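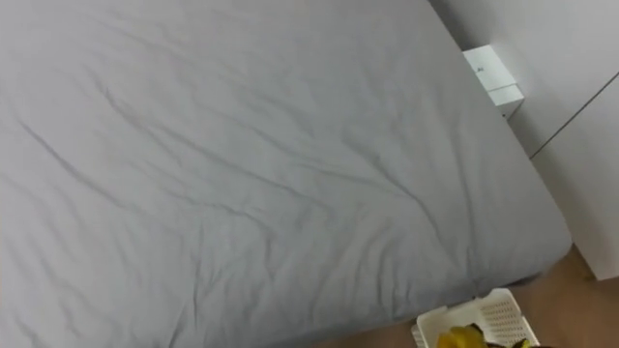
Guest room, bed with the gray fitted sheet

Search this site Go

Flormont House Owners' Meeting - Minutes
26 November 2019, ground floor lounge

Minutes of the last meeting were read and passed, with one owner noting that "the leak is fixed" should read "the leak is said to be fixed." Changed.

1. Heating contract
Binero has offered a new service plan at 889 a year. Their letter says it will "pay for itself." The secretary asked them by phone how, and was sent the same letter again. Several owners pointed out that the current plan was sold to us with the same words. The chair felt the offer was fair for a building this old. The meeting did not share that feeling and wants to see what was done on the last two visits before it pays for more of them. Held over to December.

2. Guest room
The fee stays at 30 a night. A proposal to drop it to 15 in winter was put forward on the grounds that more people would book. Asked for any sign of this, the proposer mentioned a cousin's building. Voted down.

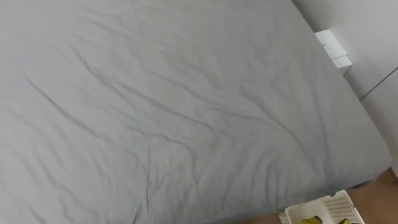 There was then a long talk on sheets. Llorente wants to supply and wash all linen for the room and says its cotton will not wrinkle. The writer of these minutes has yet to meet a sheet that does not wrinkle and asked that this be recorded. Owners who use the room said the present sheets are fine - they fit the mattress and they can be washed downstairs. No contract for now. Llorente may leave one set for us to try, at no charge, and we will wash it ourselves.

3. Front door lock
Nerov quoted 300 for a keypad. The quote does not say if this covers fitting, or what happens in a power cut. Two owners are in favor, one very strongly. The rest would like answers first. The secretary will write, and will ask for a reply on paper this time.

4. Any other business
Bikes in the hall, again. A sign was suggested. It was noted that there is a sign.
The guest room booking sheet will move from the lounge to the board by the mailboxes.

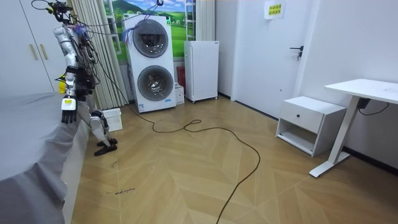

Guest room, bedside and white wardrobe

Next meeting in December, same place. Meeting closed after the tea ran out.

Last updated: December 2019

Comments (3)

thirdfloorback: The keypad at my sister's place froze twice last winter. Please ask about that too before anyone signs.

M. in 2B: I was the one in favor "very strongly" and I would say I was calm. Otherwise a fair record.

oldtenant: Still waiting to hear about the leak.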